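Skondness Handhelds: Fixing Worn Finger Pads and Slipped Grasps

Written by Clementina Antunes. Last revised in January.

We started getting bad grasps on the cap task at the Mallmont bench, and it took longer than it should have to work out why. The fingers would close, the width reading would settle, and then the cap would creep out of the grip on the way up to the stand. Out of 582 episodes in the batch, 77 had to be pulled because of a slip or a re-grasp. The software was fine. The pads were worn out and the tape over them had let go.

If you are running the Skondness handheld with the stock fingers, the same thing will happen to you sooner or later. The steps below cover finding the fault, redoing the pads and checking the tool before it goes back to work.

What you need

Isopropyl alcohol and a lint-free cloth
A plastic scraper (not a blade)
Black cloth tape, 25 mm wide
Small scissors
The hex key that came with the tool
A soft cap or similar for testing

Step 1. Take the tool out of service

Power down the handheld and unplug the data lead. Put a tag on it. We skipped the tag the first time, and Igor Sýkora picked the tool up after lunch and recorded another set with it before anyone noticed.

Keep your own fingers clear of the gap while there is still power to the tool. On the motorized version the jaws home themselves on start-up and they will pinch.

Step 2. Look at both fingers with the jaws open

Open the jaws all the way over a light-coloured table, so loose black material shows up against it. Check the edges of each pad before the middle. Wear starts at the edges, and a pad can look all right face-on when the side of it is already coming apart. Shreds hanging under a finger mean the covering has gone past the point of a wipe-down.

The left finger was the worse of the two for us, with a chipped, frayed strip along the pad and a clump of dark shreds below it. The right one had only a few light scuffs.

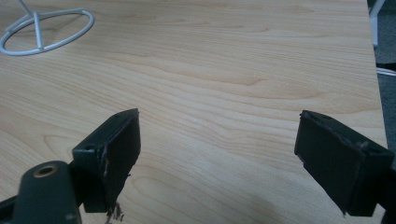 Raquel Paiva wrote in to say that hers went the same way at Serrano, left side first, and that she lost most of a morning recalibrating the width sensor before she thought to look at the pads. She would put the visual check ahead of everything else, calibration included. She also asked whether swapping the fingers left for right would even out the wear.

It might, but the two fingers on our version are not interchangeable, so don't force them. Raquel's order of work is a good one and this page now follows it.

Step 3. Strip the old covering

Peel back whatever will come by hand. Use the plastic scraper for the rest, working from the top edge down. Scratches in the finger body are harmless, but a gouge in the pad face will telegraph through new tape and leave a low spot.

Wipe the face with alcohol and let it dry for 4 minutes. Marker and dye left on the surface will stop the adhesive from taking hold at that spot, so go over any coloured marks twice.

Check the screw in each finger while you are there. Snug is enough. Viktória Pap cracked a finger at the hole by leaning on the key, and the replacement took three weeks to arrive.

Step 4. Apply new tape

Cut one piece per finger, long enough to cover the face and wrap over the top edge. Trim the bottom flush with the block. Do not leave a tail. A tail catches on fabric, lifts, and pulls the rest of the tape down with it.

Press from the centre outward and hold for a full minute. Round the corners with scissors if you have the patience. It does help.

Step 5. Test on something soft

Hard objects will hide a bad pad. A cap is a better test, as the fabric gives and any loose edge will snag on it. Bring the tool in slowly with the jaws wide open, close on the fabric, lift, and hold for a count of ten. Do this 3 times from different sides.

Watch the bottom corners of the tape during the approach. A torn flap there can reach the cloth before the pad does, and the grasp ends up off-centre. If you see a flap on either finger, stop and go back to Step 3. Trimming it in place bought us half a day at best. 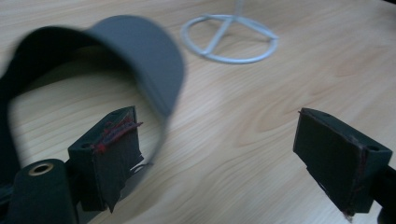

Step 6. Log it and return the tool

Write down the tool number, which finger was redone and the episode count at the time. Issa Salameh keeps our sheet taped inside the case lid, where it gets filled in. The online version did not.

Take off the tag, reconnect the data lead and run the width calibration once with the jaws empty. New tape adds thickness, and the closed reading will be off until you do.

How often

We now check the pads at the start of each shift and retape when an edge lifts. Sterau sells a moulded silicone pad that fits over the same block. We have a pair on order and will add notes once they have been through a full batch.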